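**布折りタスクのデモ収集：第1期のまとめ**(2024年1月9日)

Ilbridgeで11月から進めてきた布折りタスクのデモ収集は、第1期分の集計が終わった。記録した試行は1174件。このうち261件を除外し、残りを学習候補としてDradellに登録した。除外の主な理由は、自己位置推定の途切れと、開始・終了の合図の付け忘れである。前者は手首を速く返した直後に集中しており、収集手順書の動作速度の項を改めた。

収集には手持ちグリッパーを使い、ロボット本体は動かさない。操作者が折り動作を行い、手元の広角映像と指の開き幅を同時に記録する。後段のJaideeで軌道を復元し、エンドエフェクタの位置・姿勢と開閉量の系列に変換する。1試行は両指を開いた状態から始め、布から指を離して静止した時点で終える。途中でつかみ損ねた場合も止めずに続け、つかみ直しまで含めて1件とする。回復動作を含む試行には別のタグを付ける。

机上の配置は統一していない。布以外の小物を残したまま記録し、背景や採光の異なる場所を順に回る方式とした。単一の机だけで集めた予備データでは、別室に移したときに把持点の推定が大きくずれたためである。小物の位置は試行ごとに変えてもよいが、布の折り線にかかる位置には置かない。

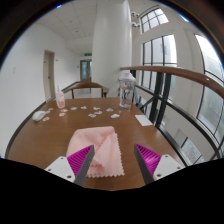
淡いピンクの布と手持ちグリッパーの両指。指は開いた状態。奥にシール状の小片とマウス、ボトル類。

布の縁の扱いには課題が残る。ギザギザに裁断した縁は、折り重なった部分で上下の層の境界が読み取りにくく、注釈者間で把持点の判定が割れやすい。第2期では、最上層の角が映像で確認できない試行を「角不明」として分け、把持点の注釈対象から外す。軌道そのものは削除しない。

学習の初回は628件で行う。残りは評価用と追加学習用に分け、同じ場所で記録した試行が学習側と評価側にまたがらないようにする。分割表はEnikő Győriが管理しており、変更は分割表の版番号を上げてから反映する。手元で試行を入れ替えた実験の数値は、比較表に載せない。

第2期はSelsideに場所を移し、新たに21種の布を加える。厚手のものと、滑りやすい薄手のものを優先する。収集担当者は、開始前に指の全開・全閉を記録し、開き幅の校正値を更新しておくこと。指先の交換後も同様とする。校正記録のない試行はJaideeの変換段階で保留になる。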